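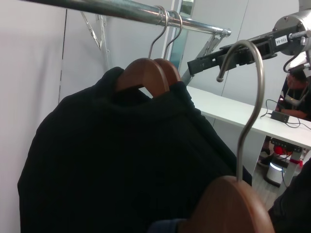

挂衣杆上的黑色罗纹针织衫

Molik 双通道轮胎加热套使用评测

2022年11月18日

本文评测的是 Molik 面向赛道日用户的双通道轮胎加热套，前后各一条，共用一个控制盒。测试从7月开始，主要在 Vivgate 赛道的维修区进行，另有几次在室内做静态升温。整套器材由俱乐部按零售价购入，测试期间没有与厂家联系，也没有拿到更新过的固件或替换件。

作为参照的是俱乐部用了几个赛季的 Azimi 单温加热套。两者定位不同，Azimi 没有可调温度，只有一个出厂设定值，靠套内的温控开关通断。把它放进来，是考虑到不少会员手里仍是这一类产品，换不换、换了能得到什么，是最常被问到的问题。

配置与包装

包装内有前套、后套、控制盒、一根主电源线、两根连接套体与控制盒的软线、一只收纳袋和一张折页说明。说明书只有英文，温度设定和故障代码写在同一面，字很小，在室外光线下读起来吃力。故障代码表建议另外抄一份贴在控制盒背面。

前套适配常见的十七寸前胎。后套有两个宽度可选，我们买的是宽版，标称最大适配200毫米后胎。实际装在200毫米胎上，两侧边缘能盖过胎肩，并且还有余量向轮圈方向收拢。装在窄一号的后胎上也能用，只是侧边会起皱，起皱处与胎面之间有空隙，后面测温时可以看到影响。

套体外层是阻燃织物，中间是保温毡，内层为耐热布，发热线夹在内层与保温毡之间。用手按压内层可以摸到走线，间距均匀，靠近搭接处略密。Azimi 的走线在搭接处明显变疏，这也是老款在搭接位置总有一段偏凉的原因。

固定方式为一条宽魔术贴加侧边松紧绳。松紧绳末端是塑料绳扣，没有金属件。侧帘可以拆下，用一圈按扣连接，拆下之后整套体积小很多，但保温差别也很明显，除非是在大热天，否则不建议拆。

控制盒

控制盒是本产品与低价型号差别最大的部分。外壳为硬质塑料，四角有橡胶护套，背面有一个可折叠的挂钩，可以挂在起车架的横管上。正面两组数码显示，左前右后，每组显示实测温度，按一下切换到设定温度，几秒后自动返回。

温度以一度为步进，前后独立。下限为60摄氏度。开机默认值是上一次的设定，断电后仍然保留，这一点在维修区共用电源、经常有人误拔插头的环境下很实用。Azimi 没有显示，只有一个指示灯，灯灭表示到温，灯亮表示在加热，到底多少度只能靠测温针。

按键是薄膜式，戴薄手套能按，戴骑行手套按不准。数码管亮度固定，不可调，正午阳光直射时需要用手遮挡才能读数，黄昏和车库里没有问题。

控制盒没有定时功能。长距离拉力或者耐力赛用户也许会想要预约开机，赛道日用户影响不大，第一节开始之前反正有人在车旁边。

电源线接口带旋锁，接到套体的软线则是直插，靠一圈橡胶箍住。七月的一次测试中，后套插头在移动车辆时被扯脱，显示屏随即报传感器开路，重新插好后恢复，无需重启。同样是直插，我们更希望看到旋锁，尤其在后轮这一侧，软线要绕过摇臂，走线余量本来就不多。

功率与供电

用功率计测量，前后套同时从冷态加热，整机功率为722瓦。进入保温阶段之后，控制盒以间歇方式供电，功率计读数在零与满功率之间跳动，前后两路不同步。

多数赛道的维修区插座带得动这一套。问题在于共用。Vivgate 的维修间是一个回路带几个插座，两台车各接一套，再加一个电热水壶，跳闸是必然的。测试当天就跳过一次，原因是隔壁接入了空压机。用小型发电机的会员应当按满功率留余量，并注意发电机在间歇负载下的转速波动。我们试过一台额定功率偏小的变频发电机，加热阶段正常，保温阶段两路同时接通的瞬间会触发过载灯，降低后轮设定也没有改善，最后是先开前套，到温后再开后套才稳定下来。

延长线应当完全展开使用，卷在线盘上满负荷运行会发热，这不属于产品本身的问题，但每个赛季都有人犯。

升温测试

测试条件：室外，无直射阳光，环境温度26摄氏度，轮胎为同一品牌的干地热熔胎，冷压按胎厂建议值设置，车辆以前后起车架支起，车轮离地。测温使用针式测温仪，探针刺入胎面橡胶，每条胎取左肩、中央、右肩三个位置，沿圆周再取搭接处与搭接处正对面两组。

先看低温设定。设为60摄氏度时，控制盒显示值上升很快，一刻钟之内已经到温并转入保温。但控制盒的传感器在内层表面，测的是套内温度，与胎体内部有相当差距。此时探针读数仍明显低于设定，中央比两肩更接近。继续保温到半小时，中央基本跟上，两肩仍然落后。满一小时后，所有测点与设定值之间的差距缩小到测温仪自身误差可以解释的程度，例外是搭接处右肩，始终偏低一点。

再看厂家推荐的常用设定。趋势相同，只是到温时间延长，两肩与中央的差距在前半段更大。这也说明加热套的显示屏一到温就拆套上场，意义有限，表面是热的，胎体和轮圈仍是凉的，跑一圈就会散掉。会员里有人抱怨加热套没用，多半是这种用法。我们建议至少提前一小时通电，环境温度低的时候再提前。

轮圈温度另外用红外测温枪测了一遍。铝合金轮圈表面有漆，发射率按枪的默认值，没有校正，读数只做相对比较。侧帘装上时轮圈温度随时间稳定上升，拆掉侧帘后曲线走平，升到一定程度就不再动。胎压的变化与此一致，带侧帘加热后的热压比不带侧帘高出一截。用热压来调车的会员，务必固定一种用法，不要一节带一节不带。

Azimi 在同样条件下的表现：指示灯熄灭的时间比 Molik 显示到温要晚，中央温度一小时后与 Molik 在常用设定下相近，两肩差得多，搭接处最差。圆周方向也不均匀，靠近温控开关的一段偏热。考虑到这套已经使用多年，发热线可能老化，以上数据不代表新品水平。

宽版后套装在窄胎上的结果前面提到过。起皱的一侧，肩部读数低于贴合良好的一侧，调整两次之后差距减小，但没有消失。后胎宽度明显小于标称的车主应买窄版，不要图以后升级方便。

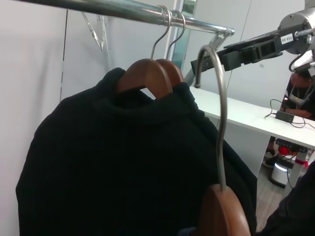
Tidlow 赛道骑行俱乐部 器材组

保温与中途停电

赛道日的实际使用不是一次性加热，而是每一节之间反复拆装。回到维修区时胎面温度往往高于设定值，装上加热套后控制盒显示会先冲高，通道处于断电状态，之后缓慢下降到设定附近才重新供电。整个过程没有报警。Azimi 也可以这样用，只是看不到过程。

需要注意胎面上的橡胶颗粒和沙石。跑完一节的热熔胎会粘起碎胶，直接包上去，碎胶会粘在内层耐热布上，下一次再压进胎面。Molik 的内层表面较滑，冷却后大部分碎胶可以整片揭下，有几处留了印子，没有影响加热。我们的做法是进站后用塑料刮板沿胎面走一圈再装套，多花的时间很短。

中途停电模拟：到温保持一段时间后拔掉主电源，侧帘保持收紧，每隔一段时间用探针测中央和肩部。降温很慢，前一刻钟几乎看不出变化，之后肩部先于中央下降。风是主要因素。维修间门打开、有穿堂风时，迎风一侧的下降快得多。排队等待出场的那几分钟，若没有条件在等待区接电，把套留在轮上直到最后，比提前拆下要强。

温度过冲

从冷态升温到设定，显示值会越过设定再回落，过冲幅度小，在正常范围。将设定从高改低时，控制盒立即断电等待，逻辑正常。将设定从低改高时，恢复供电有几秒延迟，说明书没有提及，起初以为按键没有生效，多按了几次，结果设定又被推高。等显示返回实测值再看就可以了。

有一次后套显示值比探针读数高出不少，检查发现是传感器所在位置没有贴紧胎面，内层与胎之间鼓起一块。传感器的位置在套体外侧缝有标记，装套时让标记处于车轮上半部，靠重力贴合，读数更可信。标记颜色与套体接近，不容易看见，我们用白色油漆笔描了一遍。

安装与拆卸

装套方法与其他产品相同，魔术贴开口朝向车轮前方或后方，按住一端，转动车轮绕一圈，搭接贴好，再收紧两侧绳扣。前轮要避开卡钳，后轮要避开链条护板和后挡泥板。部分车型后轮与摇臂之间空隙很小，宽版后套较厚，需要把套体压扁才能穿过去。装有轮圈贴条的车，反复摩擦会让贴条翘边。

单人操作可以完成。前套比后套容易。熟练之后，从推上起车架到两轮装好，时间主要花在后轮的软线走向上。软线出口在套体左侧，而多数车的链条也在左侧，这个设计不太合理。把套体反装，软线从右侧出来，避开了链条，但又靠近排气管。刚下场的排气管温度足以烫坏软线外皮，反装的人要用扎带把线固定到起车架上。我们最终仍按左侧出线使用，线从摇臂下方走，用魔术贴绑带固定一处。

拆卸时先断电再拔软线。带电拔插会在触点上拉出细小的痕迹，次数多了接触电阻上升，插头会发热。Azimi 那一套的插头已经换过一次，原因就在于此。

拆下来的套应当平铺或者按原折痕卷起，内层朝里，不要丢在地上让人踩，也不要在没有冷却之前塞进收纳袋。收纳袋底部没有透气孔，热的套体闷在里面，下次打开会有一股明显的气味。

耐用性

测试期间没有发热线断路。前套一枚绳扣的弹簧失效，锁不住绳子，改用打结代替，之后从户外用品店买了同规格的绳扣换上。魔术贴的粘力略有下降，主要是钩面沾了灰和线头，用硬毛刷清理后恢复大半。外层织物有一处被起车架的叉头刮起毛，没有破。

控制盒经历过一次阵雨，挂在车旁，雨水落在正面，擦干后正常。产品没有标注防护等级，说明书要求避免淋雨，这次是意外，不应当作防水的依据。雨天在室外使用，电源接头要离地，放进带盖的盒子里，并且确认插座前端有漏电保护。

软线根部是我们最不放心的地方。套体出线处有一段橡胶护套，弯折半径小，每次收纳都会折到同一处。目前没有开裂，到下一个赛季再看。厂家单独出售软线，套体内的那一段则不可更换。

雨胎与冷胎压

少数会员问能不能用来加热雨胎。多数胎厂对雨胎的建议是不加热或者低温加热，以胎侧和胎厂技术表为准。Molik 的下限60摄氏度，对某些雨胎配方已经偏高，而设定无法再往下调。控制盒若能把下限放低，适用范围会更大。现阶段的折中办法是缩短通电时间，用测温针看着，我们不推荐这样做，责任由车主自负。

街道胎同样不建议长时间使用加热套。跑赛道日的街道运动胎，一节热身圈足以进入工作区间，加热套带来的收益小，反复加热冷却还会让橡胶变硬。

胎压按热态调整时，先在加热套里达到稳定，再测量放气，并记录当时的设定温度与通电时长。只记一个压力数字没有用，换一个设定温度，这个数字就不成立了。

与 Azimi 的取舍

仍在使用 Azimi 或者同类单温产品的会员，如果轮胎是中等硬度的赛道日胎，固定场地，固定用法，通电时间足够，并没有必须更换的理由。差距主要在两肩温度、圆周均匀性和显示。Vivgate 的第一个重刹弯之前有一个高速右弯，出站不久右肩就要受力，在这种场地上肩部温度有实际意义。换到出站后是长直道的场地，差别会小一些。

准备新买的会员，Molik 的双通道控制盒值得多付的那部分价格。前后胎配方不同的车，两路独立设定用得上。如果前后用同一设定，从不看显示，那么买更便宜的型号也一样跑。

评分没有意义，列出优缺点如下。

优点：升温均匀，搭接处处理较好；前后独立控温，断电保留设定；侧帘保温有效；收纳体积适中。

缺点：软线接套体一端没有旋锁；出线方向靠近链条；数码管在强光下难读；绳扣质量一般；温度下限偏高；说明书缺少关于升温时间的正确解释，容易让新用户以为显示到温就可以上场。

借用说明

这套 Molik 现归器材组保管，会员可以在赛道日当天登记借用，当天归还。归还前请清理内层碎胶，冷却后再装袋，软线不要对折。控制盒背面贴有故障代码表，出现传感器开路先检查插头，仍不能消除的写在登记本上，不要自行拆盒。后套为宽版，胎宽不符的请借 Azimi 那一套，窄胎更合用。借用人自备延长线，线径要够，线盘全部放开。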